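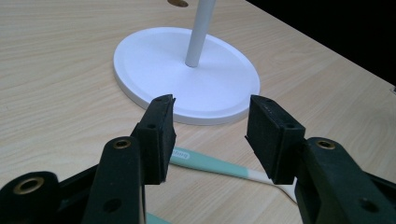
The Illo Hand Gripper is a two-finger training gripper supplied by Pramley to schools, colleges and out-of-hours robotics clubs. It is held and worked by the pupil, and is intended for groups who are preparing for a pick-and-place event before they move on to a powered arm. The two fingers open to either side of the object and end in rectangular black pads with a rough, textured surface. A long, slender handle lying flat on a table is a suitable first object, as the pupil must bring both pads down to the level of the surface and close them squarely across it. Brass-coloured eyelets are set into the black arms behind the pads and should be kept free of dust and glue.

Use in clubs and competitions

The gripper was developed for the Wesside Schools Handling Challenge, in which teams of pupils collect household objects from a table and place them in a marked tray. Entrants in the junior class complete all rounds by hand. Entrants in the senior class complete the first round by hand and the remaining rounds with an arm of their own design. The same finger pads may be used in both classes, and a team may therefore carry its findings on grip and approach from one stage to the next.

Schools that do not enter the Challenge may use the gripper for general project work. The accompanying workbook contains 22 exercises arranged in order of difficulty. The early exercises deal with single objects on a clear table. Later exercises introduce objects of uneven width, objects placed beside a taller item which must not be touched, and objects that must be turned before they are put down. Each exercise includes a record sheet on which pupils note the approach taken, the number of attempts and any change made to the pads.

Contents of the club set

2 hand grippers, assembled
3 pairs of spare finger pads
1 pupil workbook
1 teacher's guide
1 storage case with fitted lining

Objects for handling are not supplied. The teacher's guide gives a list of suitable items, all of which may be found in an ordinary home or classroom.

Care and maintenance

The pads should be wiped with a damp cloth after use and left to dry before the gripper is returned to its case. Solvents and spray cleaners must not be used. The pads should be replaced when the surface has become smooth or has begun to crumble at the edges. The grippers should not be used to lift hot items, open containers of liquid or anything with a sharp edge.

Pupils should keep their fingers clear of the moving arms when the gripper is being closed. An adult should be present whenever the set is in use by pupils of primary age.

Design project option

Senior groups may wish to design and make their own finger pads. Drawings of the standard pad are available to registered schools on request. The Brzozowska Trophy is awarded each February to the team whose pad design is judged to show the clearest record of testing and improvement. Designs are marked on the written log as well as on performance at the table, and a team need not reach the final round to be considered.

Ordering

Order reference: Illo 2000 Club Set
Availability: to order
Supplied to: schools, colleges and registered youth groups

Orders should be placed in writing on school or club headed paper. Spare pads may be ordered separately under the same reference. Sets found to be incomplete on delivery should be reported to Pramley before use.

Page last revised 12/1/18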